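From: Dayana Henao
To: Brirar Ridge neighbors list
Date: 25 November 2024
Subject: Re: Setback distances and the Brekano application

Ngozi Anozie wrote:

> I read the notice twice and I still can't tell whether the setback is
> measured from the house or from the property line. The map seems to use
> one and the text uses the other. Does anyone know which one counts? Our
> house is well back from the road but the barn and the lower pasture are
> not, and my sister wants to build down there someday.
>
> Also, is it too late to send in comments? I was away when the notice
> came and my husband put it in the drawer with the seed catalogs.
>
> Ngozi

Ngozi,

I called the township office about the first question. The draft ordinance says the distance is measured from the outside wall of an occupied dwelling. The map that came with the Brekano application was drawn the same way. The confusing part is section 5 of the notice, which talks about "adjoining parcels" and was carried over from the old ordinance for cell towers. The clerk agreed that it doesn't match and said she would bring it up with the planning board.

If the ordinance passes as written, your barn and the lower pasture would not count. A house your sister builds later wouldn't count either, as the distance is fixed on the day the permit is issued. I think that is wrong. People who own land and haven't built on it yet are giving something up, and they aren't being paid for it. I said so in my letter and I would encourage you to say it in yours.
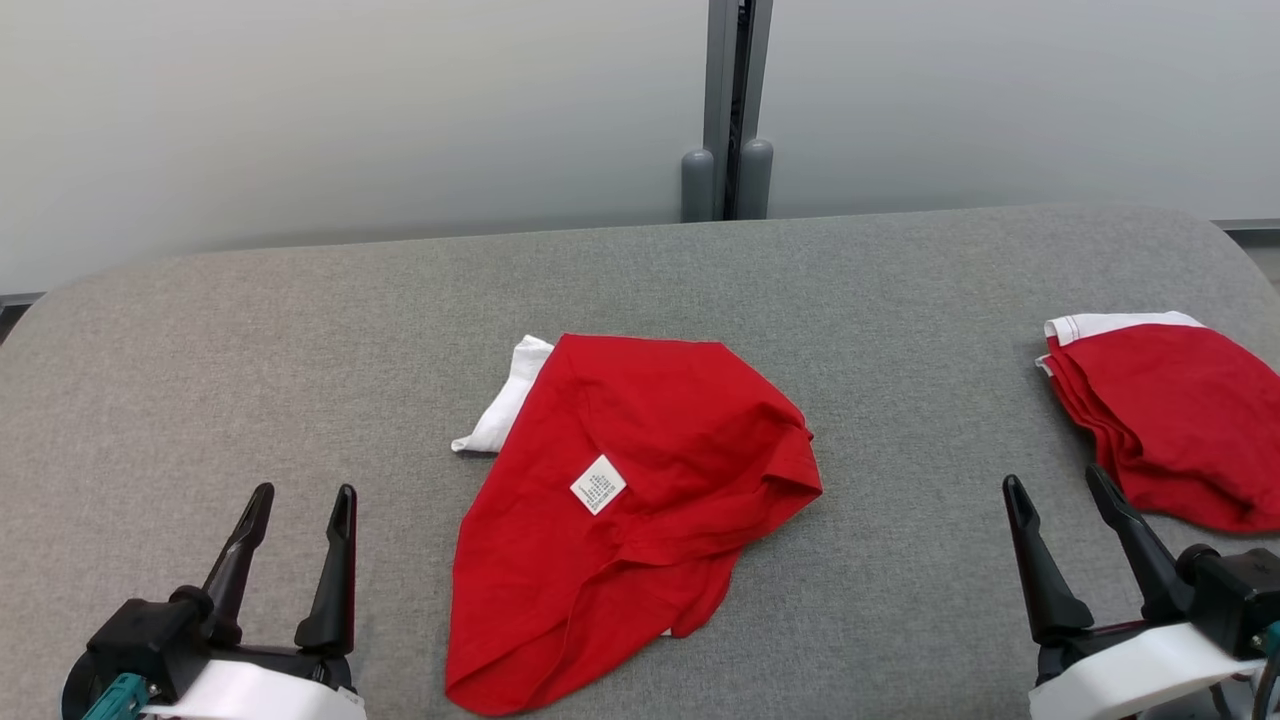 On the second question, you are not too late. Written comments are accepted until the board closes the hearing, and it was left open after the last meeting. Put your name, your road address and your parcel number at the top. One page is enough. Uliana Zinchenko sent in 17 pages on the Wuledach project in June and was asked to come back with a shorter version.

A few other things people have asked me about off the list.

The sound study. The company measured background noise at 2 locations, both of them near the state road. None of the readings were taken on our side of the ridge, where it is a good deal quieter at night. Nima Mohammadi has asked for the full study and so far has only received the summary. If you live on Tai Road and would let someone put a meter in your yard, please write to him.

The leases. I don't know who has signed and I'm not going to guess on here. Some of those families are on this list and they have their own reasons. My problem is with the ordinance and I would like to keep it there.

Taking the turbines down. The draft requires a bond, but the amount is set once, at the start, and only reviewed after 10 years. Feven Gashaw thinks it should be reviewed more often than that, and she has written up some language the board could use. She will send it to anyone who asks. I have read it and it is clear.

I have also been asked if I'm against wind power. I'm not. I would have fewer complaints about this project if the towers were farther from houses and the noise limit applied at the property line. Others on the list feel differently and they should write their own letters.

Please trim the old messages when you reply. The digest was very long last time.

Dayana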